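Cirkeo kitchen recordings – gallery

The Cirkeo set is a collection of short household tasks recorded with hand-held grippers. Ukosent started it in March to give a learning system more examples of ordinary table work, done in ordinary homes. Apinya Klinhom runs the sessions in Banport and Nattawut Kaewsai looks after those in Srisuk.

Each task is repeated 21 times before the table is reset. The person recording chooses the order in which things are picked up, and we ask them to change it between takes. Clips longer than the limit are split at the point where the grippers let go. 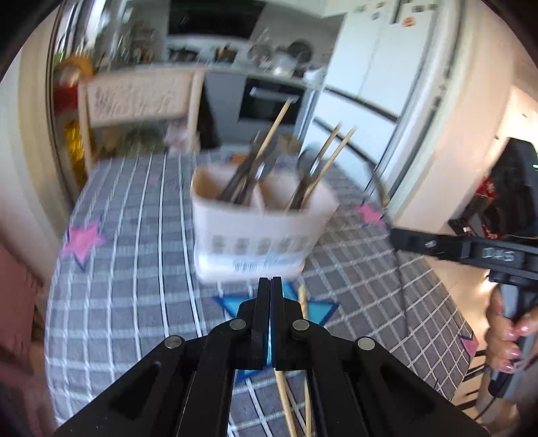 Thin items were added to the task list after the first 200 clips. Early versions of the model did well with cups and boxes but often closed beside a stick or picked up several at once. Skewers and chopsticks are now in every kitchen session, and takes where something is dropped are kept and marked as such.

The set holds almost 3000 clips at present, of which 1000 have been checked by a second person. Checking is slow – each clip is watched at half speed and the start and end of every grasp is noted by hand. The next batch will cover drawers and folded cloths.

Page last changed 3 September 2022. Requests for the full set should go to Nattawut.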